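About Wilside

Wilside is a packing and small-parcel preparation shop. We receive finished goods from makers and small manufacturers, inspect them, box them, label them, and hand them to the carrier. The work is done by hand at wooden tables, one order per table at a time.

The company started as the dispatch room of Horkness, a maker of desk lamps and replacement shades. When Horkness moved its assembly line to a larger building, the dispatch room stayed where it was and began taking outside work. Wilside has been a separate company for nine years. Horkness is still a customer, under the same terms as everyone else.

What we handle

Most of what passes through the shop fits in a carton that one person can carry. Typical goods are ceramics, lamp parts, printed stationery, hand tools, small kitchen items, and boxed sets made up of several of these. We do not handle food, liquids over the carrier's limit, or anything that needs temperature control. Furniture is accepted only if it ships flat.

We stock 19 carton sizes. The smallest takes a single mug with padding on all sides. The largest is used mainly for lampshades and is stored flat on the upper rack. Plain white cartons are kept for gift orders and retail sets, and plain brown for everything else. Customers who supply printed cartons should send them flat and bundled, with the count written on the outside of the bundle.

How an order is packed

An order arrives at the table in a tray with its slip. The packer checks the goods against the slip before a carton is folded. If an item is missing or damaged, the tray goes back to the shelf with a red card and the customer is notified the same day.

Cartons are folded on the table and taped on the bottom seam with one center strip, plus one across each end for heavy goods. Padding goes in before the item. We use crumpled kraft paper as standard and molded pulp corners for glass. Loose fill is available on request – we do not recommend it for anything heavier than a mug, as it settles in transit and leaves space at the top.

The closed carton gets a shake test. If the contents move, it is opened and repacked. The label is applied to the largest face, clear of any seam, and the slip number is written by hand on one side.

Tables and work area

The packing room has five tables. Tops are wood with a sealed finish, wiped down at the start and end of each shift. We tried rubber matting for a period and took it up again. It held grit, and the grit marked white cartons when they were turned.

Each table is kept clear except for the order being packed. Tape, knives, and markers go in a rack at the side. Blades are replaced weekly and counted back in when the shift ends. Cartons are cut on a separate board and never directly on the tabletop.
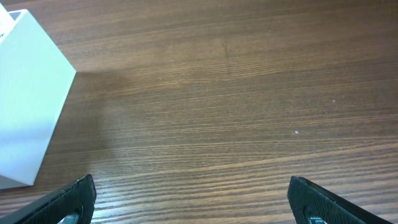 Finished cartons are moved to the outbound shelf as soon as they are labeled. They are stacked no more than three high, with the heaviest at the bottom and white cartons on the top level only. The carrier collects once each working day in the afternoon. Orders released to us before noon normally leave in that collection. Orders released later leave in the next one.

Packing specifications

Every customer has a written packing specification. It lists the carton size, padding, tape, label position, and any inserts for each product. We draft it from a sample shipment and the customer approves it before the first live order. Changes take effect from the next full working day.

For Wanyama, a stationery maker, the specification runs to a single sheet. For Deltetti, which sells ceramic tableware in mixed sets, it is almost a full binder, as each combination of pieces needs its own layout. Both are reviewed every June, when carton prices are set for the following year.

Storage

We hold limited stock for customers with regular orders. Storage is charged by shelf, not by item, and stock is counted at the end of each month. Goods with no movement for two full quarters are returned at the customer's cost unless other arrangements are in place.

New accounts

Send a product list with weights and outer dimensions, expected order volume per week, and any existing carton details. A sample of each fragile item is required. Samples are packed, shipped to an address of your choice, and billed at the standard rate. The quotation follows once the sample shipment has been delivered and you have reported its condition.

Page last revised Saturday, April 4, 2026.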